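Final Report, Media Studies unit 3
Darnell Achterberg
Topic: how fan sites write short bios of film actors

Picked 34 bios from two fan sites, Grevach and Ravard. All of working actors, nobody from before color film. Wanted to see what goes first: birthplace, family, or the big movie.

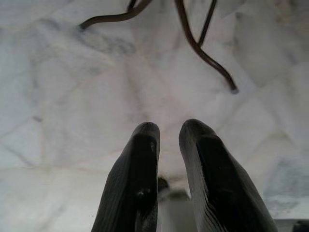
Birthplace won easily. Grevach opens with the town nearly every time, then a parent's job. Ravard likes the breakout role first and gets to childhood later, if at all. Shortest bio was 100 words, longest 708. The long one spent two paragraphs on a high school play.

Sources were the weak part. Most bios had none. Found the same wrong birth year on both sites, so somebody copied somebody.
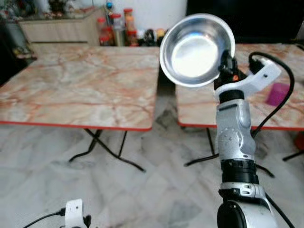
Why leave out the official studio bios? They get written by publicists and I wanted fan writing only.

Coding took longer then planned. Had to redo the "family" column in April after I mixed up stepparents and parents. Spreadsheet has 163 rows now, one per claim.

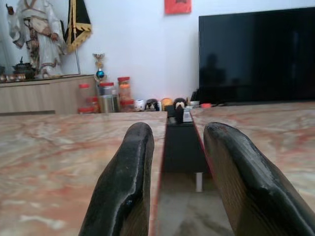

Latrice Szabo read the draft and said the birth year thing should be its own section, and that I still hadnt defined "claim" anywhere. Definition is now in the appendix. Seperate section didn't happen, ran out of time.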